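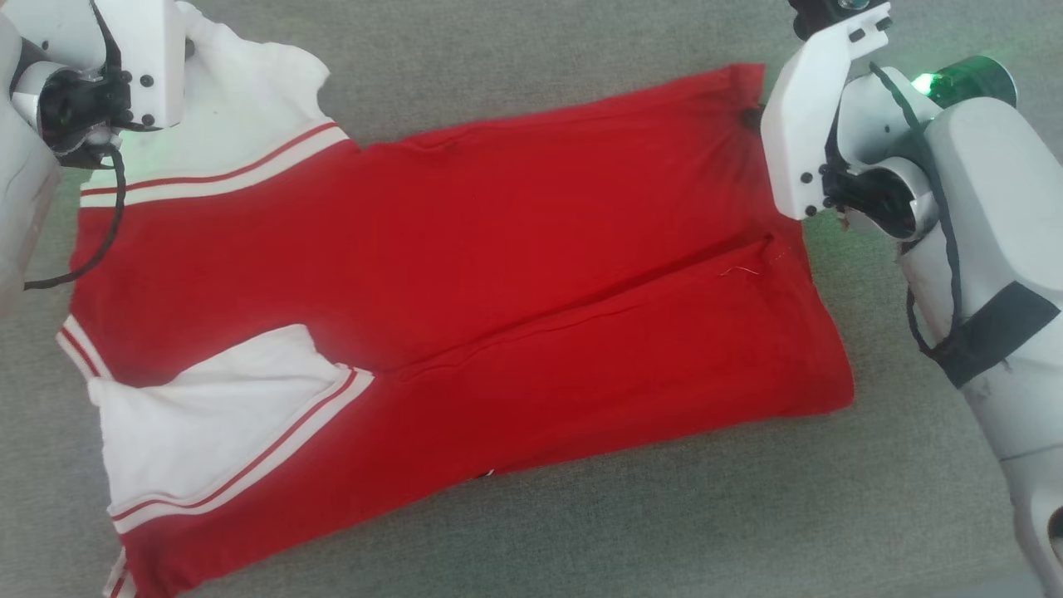 According to Oken, a cloth-folding demonstration is worth keeping only if a second operator could watch it and say what the first one was trying to do. The remark comes from the early notes of the Rullmont collection, and most later descriptions of the method repeat it in one form or another.

Demonstration collection for garment handling is the practice of recording a robot while a person guides it through tasks such as flattening, folding and stacking clothes. The recordings, usually called episodes, are then used to train a control policy by imitation. The policy receives camera images and arm positions as input and learns to produce the motions the operator would have made.

Background

Clothing is difficult to handle with fixed programs. A rigid part has a position and an angle, and a program can be written around them. A shirt can lie in a very large number of shapes, and a small pull at one corner changes the shape of the rest. Early systems relied on finding corners and collars with hand-written rules, then carrying out a set series of folds. They worked on plain towels and often failed on anything with sleeves.

Learning from demonstrations avoids writing the rules, but it moves the effort into gathering examples. The examples have to cover the garments, the starting shapes and the mistakes that the robot is likely to meet.

The Rullmont collection

The Rullmont collection was gathered on a two-armed station with a gripper on each arm. Operators controlled both arms at once. The published portion holds 400 episodes of folding short-sleeved tops, recorded over 18 working sessions. The garments numbered 41 and included plain T-shirts, polo shirts and tops with sleeves in a second color.

Two-color garments were added after the first sessions. A sleeve that contrasts with the body is easier for a person to follow when checking a recording, and reviewers at Rullmont used those episodes to agree on how folds should be labeled before moving to shirts in a single color. The project notes warn against using too many of them in training, as a policy may come to depend on the color change at the shoulder seam.

Procedure

A session begins with a camera check and a short warm-up in which the operator opens and closes both grippers and moves each arm to its rest position. The garment is then placed on the work surface. In the Rullmont procedure there are 4 starting conditions: flat, folded once, bunched, and dropped from a short height. The condition is drawn at random from a list, and the operator does not choose it.

The operator first brings the shirt to a flat state. Both upper corners are normally gripped, and the cloth is drawn outward until the body panel has no large overlap. Sleeves are then turned in and the body is doubled. Some operators turn in both sleeves before touching the body, while others finish one side completely and then do the other. Both orders were accepted, provided the order was entered in the episode record.

Pinch depth is a common source of trouble. A shallow pinch at a hem can slip when the arm lifts, and a deep pinch can pick up two layers where one was wanted. Operators are told to regrasp when this happens and to keep recording. Episodes with a regrasp are marked but kept.

An episode ends when the garment is folded and both grippers are open and clear of it. Recordings stopped early for a network fault or a camera fault are deleted the same day.

Labeling and review

Each episode is split into segments with start and end times. The usual segment names are reach, grasp, spread, fold, release and regrasp. Review is done by a person who did not operate the robot in that session. The reviewer may correct segment times and may reject the episode, but may not change the operator's written comment.

The Backlund format, used by several cloth collections, stores the segments in a separate file from the images. This allows labels to be revised without copying the video. Rullmont changed to the format partway through the work, and episodes from before the change were converted by script. A few of the converted files have segment times that are one image late.

Criticism

The main complaint about collections of this kind is that they favor tidy work. Skilled operators seldom let a shirt reach a bad state, and a policy trained on their episodes may have little to draw on when it reaches one by itself. Grestetach, a later project, responded by having operators take over from a running policy at the point of failure and recording only the recovery. The resulting episodes are short and harder to label.

A second complaint concerns fabric. Most collections consist largely of cotton tops. Slippery and very thin materials are poorly covered, as are garments with buttons or linings.

See also

Imitation learning
Teleoperation
Deformable object manipulation
Two-armed robots

Filed under: Robot learning | Cloth handling | Training data

Contact the editors | Copyright and reuse | Back to top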